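Speaker notes: "Pillows, Plainly"
Dubey Bedding store evening, March 2018

1. Welcome
Thank everybody for coming out, and do let folks settle, the chairs at the back scrape something awful. Tonight is pillows only. Mattresses are in July, and I promise I'll answer every mattress question then! 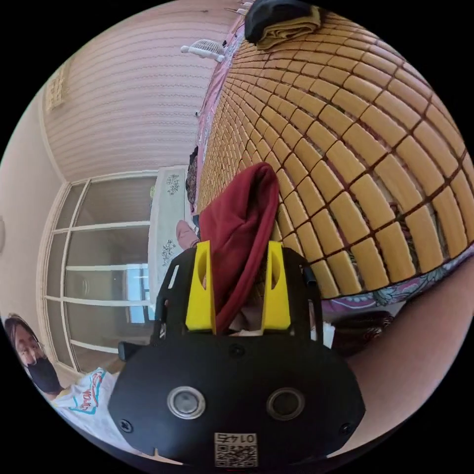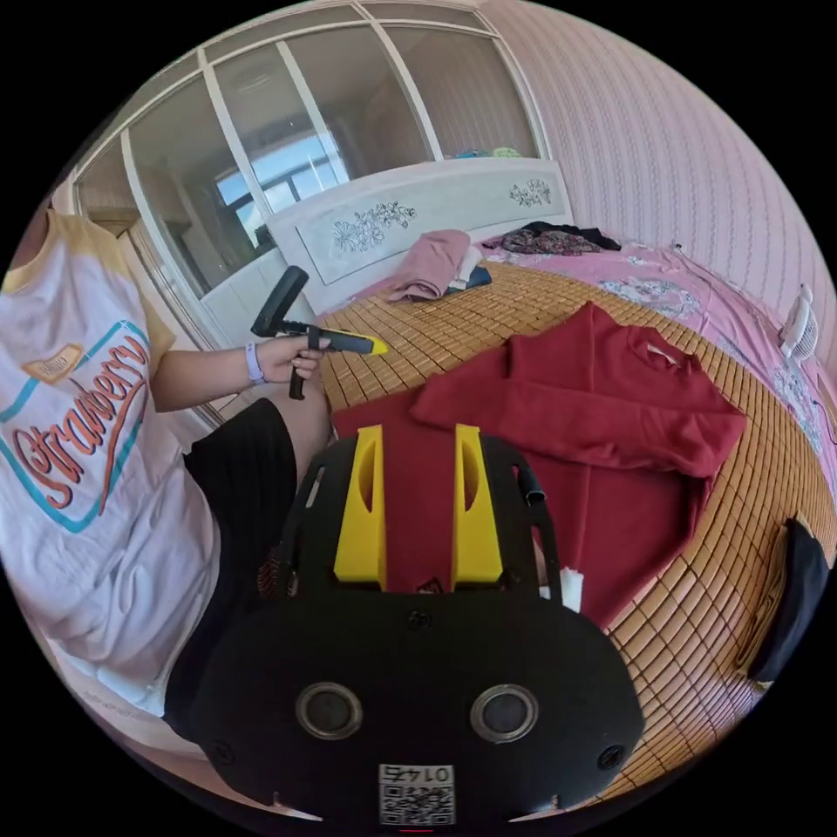
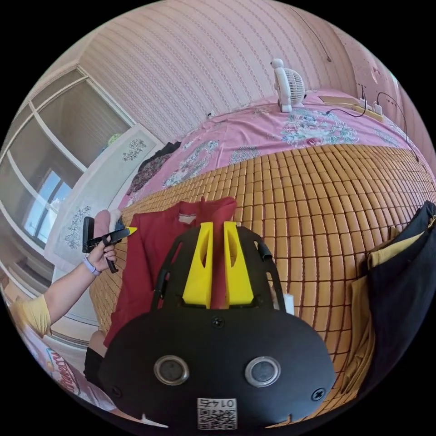
2. Fill and loft
Pass the Plerkus latex around first, then the Brovunon down blend, and give people a good long squeeze of each. Side sleepers usually want more height, stomach sleepers a lot less (I was a stomach sleeper for years, tell the stiff neck story if there's time). Mention that the Plerkus weighs more than it looks.

3. Washing
Down blend goes in on gentle, two at a time so the drum stays balanced. Latex never goes in the machine. Covers come off both.

4. Prices
Brovunon $29, Plerkus $32. Order forms are by the door, and please take a cookie on the way.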